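Tuesday at Stosen: an open day with patient machines

15 July 2025
By Randi Engström

Print this article | E-mail this article

The door of Stosen opened at nine, and already there was a line on the stairs. Most visitors were families from the neighborhood, and a few were engineers who tried not to look like engineers.

Cletus Lindqvist, who leads the small laboratory, gave the welcome standing on a box. He spoke for 4 minutes and then asked us to please walk and look. "A robot is more interesting than me," he said.

The table with the food drew the biggest crowd. The task sounds simple: pick up a piece of food and put it in a bowl. A child of two can do it. For the arm it has taken since May, and 4000 attempts are saved on the laboratory's computers.

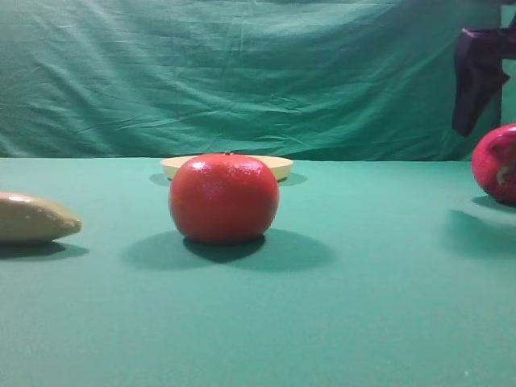
The gripper above the table at Stosen, with the yellow bowl behind a round red fruit.

I asked Lyle Iwasaki, who writes the software, why everything was so green. He answered that a plain color makes it easier for the program to find the edges of things. Round objects are still the hard ones, he told me, because they like to roll away when a finger touches them from the side.

A girl beside me wanted to know if the robot gets hungry. Iwasaki thought about this seriously — he is that kind of man — and said that it only gets warm.

In the next room, Thaddeus Mbeki showed an older arm that sorts screws for the company Grivinura. It was much faster, and people stayed with it for a shorter time. I also went back to the green table after a while.

The next open day will be in the fall. Entrance is free, but the laboratory asks that groups of more than 17 people write in advance.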